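Terncombe Station: Rider App and Kiosk Checklist
Inspected August 13, 2019

1. Route data loads in the Feletti app: OK. All 226 stops show.
2. Transfers to the Parkus line: OK, but platform 4 is still missing from walking directions.
3. Offline map: FAIL on older phones. Same fault as June.
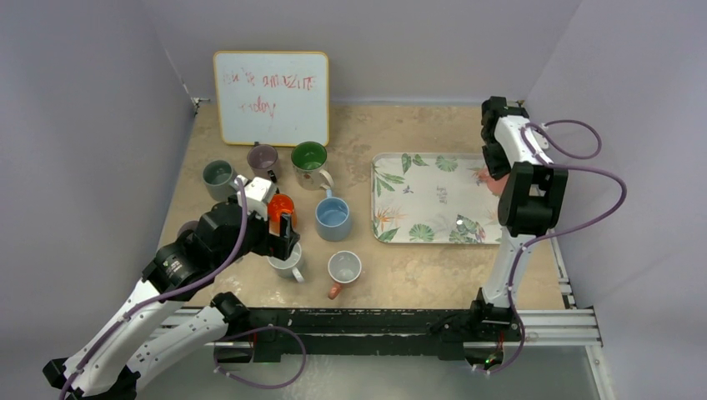
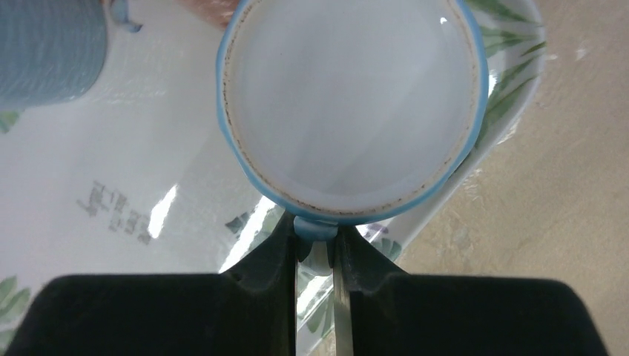 Mugs, with the whiteboard behind them in the wider view.

4. Kiosk power cord and floor cover: OK.
5. Kiosk screen, Zupan unit: small crack at lower left. No sharp edges. Taped, replace at next visit.
6. Emergency help button: OK. Call picked up in 5 seconds.
7. Service alerts: late. Ticket 246 open.

Recheck items 3 and 5 before sign-off.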